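Speaker notes – Line length, leading and the printed page
Session 5, Traltbridge Print and Type Meeting
Speaker: Ebbe Wallin
May 2023

Opening

Wait for the room to settle. Title slide stays up until the handouts have reached the back row. Mention that the handout is set in the same face at three different measures, and ask people not to read it yet.

Thank Huiling Mao for the proofs and Wolfram Ehlers for the press time. The test booklets were printed in one run on uncoated stock, so differences between them come from the setting and not from the paper.

Slide 2 – Terms

Measure: the width of the text column. Leading: the distance from one baseline to the next. Give both in points. Some of the audience will work in millimeters; the conversion table is on the last page of the handout.

Say clearly that x-height matters more than nominal size. Two faces at 10 point can differ by nearly a full point in apparent size. All settings in this talk use Flurkine Text, which has a moderate x-height and fairly open counters. Results for a condensed face would not carry over without new tests.

Slide 3 – What the eye does

Keep this short. Reading moves in jumps with brief stops between them. At the end of a line the eye makes a long return movement to the left margin. If the line is long and the leading is tight, the return sometimes lands on the wrong line. Readers then repeat a line or skip one. This is the error we set out to record.

Do not go into the older legibility literature here. If asked, say that most of it used isolated words or very short passages, and move on.

Slide 4 – Method

Booklets had continuous prose, no headings, no pictures, ragged right. Each reader got one narrow, one medium and one wide setting, in mixed order. We took 191 readers through the full set. Reading was aloud, which makes return errors easy to hear and also slows everyone down. State the second point before someone else raises it.

Aiguo Tian marked the recordings. A repeated line start and a skipped line were logged separately. Hesitations were not logged.
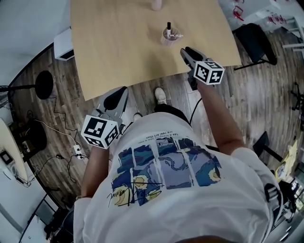

Reading time: 5 min

Slide 5 – Results, narrow and medium

Total return errors across all booklets: 3,209. The narrow setting had the fewest per page, but readers had to make many more returns to cover the same text. Present the errors per 1,000 returns first and leave the per-page chart for questions. The per-page chart looks more dramatic and is easily misread.

At the medium measure, adding two points of leading made a small difference. Adding four made no further difference that we could separate from noise.

Slide 6 – Results, wide

The wide setting is where leading matters. Set solid, it was the worst of all the conditions. With four points of extra leading it came close to the medium setting. Pause on this slide. Most of the people in the room set reports and manuals to a full page width because the template says so, and the template is rarely reviewed.

Point to the outlier on the right of the chart – it is a single reader with a high number of skips in one booklet. The data point was kept.

Slide 7 – Practical settings

Read out the table slowly. People will want to copy it even though it is in the handout.

If the measure can be changed, change it first. If it cannot, open the leading. Increasing the type size at a fixed measure also shortens the line in characters, but it costs pages, and in long manuals the cost is considerable. The Kamow parts manual is the example: one point of extra size pushed it into another signature.

Hyphenation: leave it on for narrow columns. Ragged settings with hyphenation off produced some very short lines, and Yutong Dai has sample pages of these at the side table.

Slide 8 – Limits

One language, one face, one paper. All adult readers. No screen reading. The spacing of Chinese text is a separate problem and Lü will cover it after the break, so pass questions on that to the next session.

Questions

Likely one: justified text. Answer: not tested. Word spacing would vary from line to line and would need its own control. A set of justified booklets is planned for October.

Likely two: serif or sans. Answer: not tested either. Refer back to slide 2 and the remark on x-height.

Collect the spare handouts from the front table at the end.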